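Speaker notes - Getting People to Read the Letter
Gratden office, 17 June 2022

Slide 1. Title
Wait for the back rows to settle. Say the handout is on the side table and the slides go up on the Holonetti page afterward. Take questions at the end, except on the form itself, which can come up any time.

Slide 2. What we were asked to do
The water billing office in Gratden sends a letter when an account is past due. The old letter was 4 pages. Most callers to the help line had the letter in their hand and still wanted to know how much they owed and by when. Those were both in the letter. The amount was on page two and the date was in a footnote.

We were asked to rewrite it. We weren't asked to change the policy, and we didn't.

Slide 3. The old letter
Give them time to read it. Don't read it aloud. Point out the first sentence, 61 words if anyone asks, and the legal citation before the customer's name. Mention that staff had added paragraphs over the years and had never taken one out.

Slide 4. Where we started
We sat with the call staff for two days and wrote down the first question each caller asked. Then we put the answers in that order. Amount, due date, how to pay, what happens next, who to call. The appeal rights went on the back under their own heading. Legal wanted them on the front. We settled on a line on the front that says where to find them.

Pause here. People from the Cevis project usually want to talk about legal review. Tell them it gets its own slide.

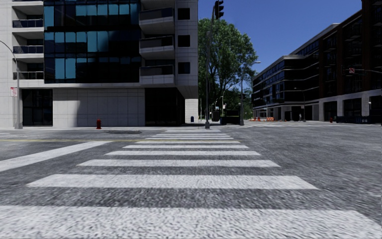 Slide 5. Words we changed
"Remit" became "pay." "Delinquent" became "past due." "Prior to" became "before." "Service interruption" was harder. The office liked it, and callers took it to mean a broken pipe. We went with "we will turn off your water." It got softened twice in review and we put it back both times.

Slide 6. Testing
We tested the draft with eight people at the library branch, one at a time. Each got the letter and was asked to say what they would do next. Two of them missed the payment plan box, so we moved it above the phone number. Keep this short. It was a small test and I should say so.

Slide 7. Mailing
The first batch was 1049 letters. We don't have full payment numbers yet and I'm not going to guess at them. What the call staff report is that the calls are shorter and more of them are about payment plans. Full figures in August.

Slide 8. Legal review
Send the draft with a list of what was kept, not only what was cut. Ask for a reason with each change. Babaei's template has a column for this - show it if there's time. Skip if past the half hour.

Slide 9. What I'd do differently
Start with the envelope. We left it alone and it still says "Important Information Enclosed," same as the ads. Also the Spanish version should have been drafted alongside the English one. Translating at the end cost us most of a week.

Slide 10. Questions
Likely ones: cost of printing, reading level scores, whether the online bill will match. On the last one the answer is not yet, the vendor controls that text.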